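Início | Opinião | Normas | Arquivo | Contactos
Imprimir | Enviar por e-mail

Opinião

Dois braços, uma vassoura e nenhuma regra

18 de junho de 2022

Em fevereiro pediram-me que lesse o projeto de guia de boas práticas da Zultudmont para robôs de dois braços em tarefas domésticas. O documento chegou-me com 17 páginas, das quais 4 tratam da distância a que uma pessoa pode estar do equipamento e nenhuma trata do que o equipamento segura. Escrevi isso na resposta que enviei e escrevo-o agora com mais espaço, porque a versão revista saiu quase igual.

As regras que temos para braços robóticos nasceram na fábrica. Supõem um local delimitado, uma peça conhecida e uma ferramenta montada por quem a escolheu para aquele fim. Numa casa nada disto se verifica. O chão é o que lá está, os móveis não foram postos a pensar na máquina e a ferramenta é a vassoura do armário. O guia da Zultudmont reconhece esta diferença na introdução e depois esquece-a.

Começo pela ferramenta. Um cabo de vassoura é comprido, fino e feito para uma mão. Quando uma garra o aperta, o alcance do braço passa a incluir o cabo inteiro, para os dois lados do ponto onde foi agarrado. A ponta de cima, que ninguém vigia quando está a varrer, descreve um arco maior do que as cerdas. Um limite de velocidade definido apenas para o pulso do robô diz muito pouco sobre a velocidade dessa ponta. O guia devia pedir que a zona de trabalho fosse calculada com o utensílio na garra e que o cálculo se repetisse sempre que o utensílio mudasse ou fosse agarrado noutro sítio.

A segunda questão é a pega. Nos ensaios do projeto Drosamum, que acompanhei durante uns meses, usavam-se vassouras correntes, sem adaptação, e acho que foi a decisão certa. Se o robô só funciona com um cabo especial, o ensaio diz pouco sobre a casa de alguém. Mas um cabo corrente pode rodar dentro dos dedos, pode ter a superfície gasta ou suja e nem sempre tem a mesma espessura de uma ponta à outra. O mínimo seria registar o estado do cabo antes de cada série, a altura da pega e o material que reveste os dedos. Já vi relatórios de ensaio com 200 repetições em que não constava nenhuma destas coisas.
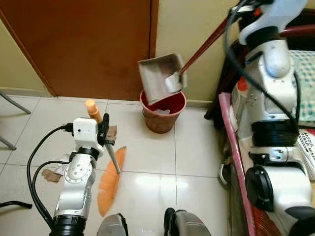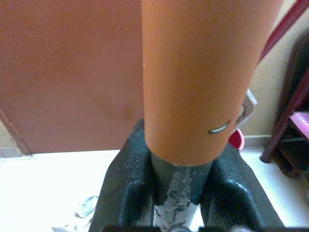

Varrer e despejar com dois braços: a vassoura numa garra e a pá sobre o balde, na primeira imagem; um tubo cinzento preso entre os dedos da garra, visto de perto, na segunda.

A terceira questão são os cabos elétricos. Um braço tem alimentação e dados, e tudo isso passa por algum lado. Na fábrica vai em calha. Em casa, muitas vezes, forma uma volta solta ao longo do braço e acaba no chão que se está a varrer. As cerdas podem puxar um cabo, e uma pessoa pode tropeçar nele com a máquina parada, situação que o guia classifica como «sem risco associado». Discordo da classificação. Proponho duas exigências simples: nenhum cabo pousado dentro da área varrida e folga presa ao braço, verificada na posição de maior extensão.

Há ainda a coordenação entre os braços. Despejar uma pá num balde parece a parte fácil da tarefa e é onde os dois utensílios ficam mais perto um do outro. O texto atual trata cada braço como uma máquina separada, com os seus limites e a sua paragem. Falta dizer o que faz o segundo quando o primeiro para. Se a pá estiver inclinada sobre o balde e a vassoura ficar imóvel, o braço da pá acaba o despejo, recolhe ou fica como está? Qualquer das respostas pode servir, desde que esteja escrita e que quem se encontra na divisão a conheça.

A quarta proposta diz respeito ao critério de êxito. O guia aceita que a tarefa seja dada por concluída quando o material «foi removido da área». Isto permite contar como êxito um ensaio em que os papéis foram empurrados para debaixo de um móvel. Prefiro uma regra mais aborrecida: define-se antes o que há para apanhar, onde deve ficar no fim, e confere-se o recipiente. Os restos no chão anotam-se, mesmo os pequenos. Papel e cartão são um bom material de ensaio, baratos e fáceis de ver sobre mosaico claro, mas não substituem o pó nem as migalhas, e o relatório deve dizê-lo.

Conheço a objeção da Matei, que fabrica garras e participou na consulta: regras a mais nesta fase atrasam o desenvolvimento e beneficiam as empresas grandes, que têm quem lhes trate da papelada. Tem alguma razão. Por isso não peço certificação nem ensaios por terceiros. O que proponho cabe numa folha e preenche-se antes de ligar a máquina.

A Hirness, que ficou com a redação final, aceita comentários à próxima versão. Os meus já seguiram, com uma proposta de texto para o capítulo dos utensílios. Se tivesse de escolher um só ponto, ficava com o cálculo da zona de trabalho com a ferramenta na garra.

Imprimir | Enviar por e-mail

Contactos | © 2022 Todos os direitos reservados | Voltar ao topo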